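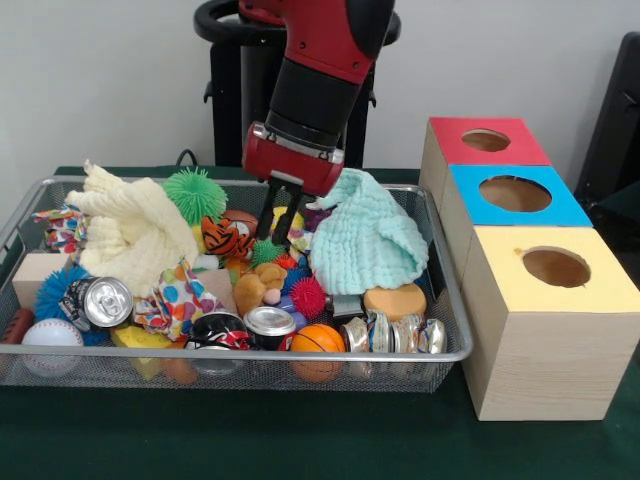 **1/** Notes on secondhand toy intake, from the Isudstead exchange. Mostly paint, plastics and cleaning. Long thread, few opinions.

**2/** First sort is by material. Hard plastic, painted wood, bare wood, fabric, anything with a battery door. Mixed items go with whichever part is hardest to clean. A wooden truck with a cloth driver counts as fabric.

**3/** Painted wood takes the most time. Old paint can contain lead and you can't judge it by color or gloss. Swab kits vary and a negative swab is weak evidence. Without a known maker and date, we don't put it out.

**4/** Bare wood: wipe with a damp cloth and mild soap, dry on a rack, never soak. Soaked blocks swell along the end grain and the corners lift. Shabnam Sandhu ran a set through a dishwasher in March. It's now a set of doorstops.

**5/** Hard plastic: warm water, dish soap, soft brush, rinse, air dry. Squeeze toys with a hole in the base hold water inside. If it can't be opened and dried, it goes in the trash.

**6/** Soft PVC gets sticky with age as the plasticizer works its way to the surface. Washing helps for a week or two and then it comes back. We reject it.

**7/** Batteries. Open every door. White crust on the contacts of an alkaline toy is leakage; gloves on, a little vinegar on a swab, wipe, dry, test. Button cells need a door that closes with a screw. Screw missing, toy rejected.

**8/** Small parts. We use the standard cylinder gauge. If any loose piece fits entirely inside, the toy goes on the over-three shelf, whatever the box says. Su-chen Hung keeps the gauge on a string at the desk, as the last two left with the marbles.

**9/** Intake last season: 1,000 items logged, 151 rejected. Most of the rejects were old painted wood and sticky PVC. Seven were recalls, found by model number.

**10/** Labels: item number, material, age shelf, initials. Pencil on card. Thermal labels from the Cluvora printer faded on the window side before the toys were claimed.

**11/** Reply to Iwona Wasilewska, who asked about puzzles: we assemble them. Under 50 pieces at the desk, larger ones go home with whoever wants one. A missing piece gets written on the lid.

**12/** Next thread is fabric, including what freezing does and doesn't do about dust mites. Mieczysław Kurek has the freezer log and I'm waiting on it.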